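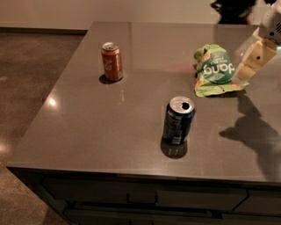 Rascombe worktop in dark charcoal, gloss finish: nine months on

I've been promising Vaida a proper write-up of this worktop since the week it went in, and I kept putting it off so I could live with it a bit first. Well, I've lived with it, and I still stroke it on the way past. I'm not embarrassed about that!

Some background. We had a pale top before, matt, with a join down the middle that collected toast crumbs like it was being paid to. When we redid the kitchen end of the room I wanted something dark and shiny, and everyone I spoke to told me not to do it. Fingerprints, they said. Dust. You'll never stop wiping. I went ahead with the Rascombe in the charcoal, ordered through Lenow, and it took 19 days from measuring up to the fitters knocking on the door.

The look of it

The colour is a proper deep grey with a very fine speckle all the way through. In the little sample square it looks almost black and a bit flat, and I nearly sent it back. Please don't judge it on the sample. Over a full run the speckle comes alive, and when the light is low it goes soft and smoky, and when the light is bright you get reflections you could nearly do your hair in. Put anything on it and it looks like you meant it. Cans of pop, half a bag of crisps, the post. I've had friends round who assumed I'd laid the drinks out specially.

We have it against a pale beige wall with a brown polished concrete floor, and the three together are lovely. I did worry it would be gloomy, but the wall bounces enough light back on to it.

Living with it

Wiping down is a damp cloth and then a dry one. If you skip the dry one you will see streaks, so keep a tea towel handy. Rings from cold drinks come up straight away, even if they've sat overnight (they have, many times, I live with teenagers). Turmeric was the one I was dreading and it left nothing behind. Beetroot, the same.

Fingerprints are real, I won't pretend otherwise. They show most along the front edge where people lean. From standing height you don't notice them much, but crouch down to get a pan out of the cupboard and there they all are. A quick buff sorts it.

Crumbs, on the other hand, show up far less than I'd been warned. The speckle hides an awful lot. Salt is the exception. Spill salt and it looks like the night sky.

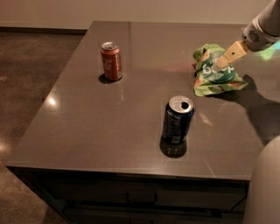
Red can at the back, open blue one nearer the front, and that shine underneath. The green bag is crumpled.

The edge is square and neat, and it hangs over the dark cabinets just far enough that drips fall clear of the fronts. Ours is set at 90 cm, which suits me perfectly and is a touch low for Margus, who chops things with his shoulders up round his ears. If you're tall, ask about height before they fit the units, as changing it afterwards is a nuisance.

Noise! I hadn't thought about this at all. Setting a glass down makes a good solid clonk, and a can makes a sharper sort of tick. I like it. If you've got a sleeping baby in the next room you may like it less.

Things I'd change

The care leaflet is hopeless. It's one folded sheet, and most of it is about registering the guarantee. I'd have liked a straight answer on hot pans. I use a trivet every time and so I can't tell you what happens if you don't.

The fitting charge went up by £100 on the day for an awkward corner, which the surveyor had seen and could have mentioned. Lenow did say sorry and took half of it off after I rang, so fair play to them, but get the corner put in writing.

I also wish they did a matching upstand in the same speckle. They offer a plain one, and I decided to go without.

Would I buy it again?

Yes, same colour, same finish, tomorrow. Dušan has since gone for the matt version in his flat and it's very handsome, and his shows fewer prints than mine, but it hasn't got the glow. If you like a bit of shine and don't mind a tea towel over your shoulder, go and see a full slab of it.

9 out of 10, and the missing mark is for the leaflet.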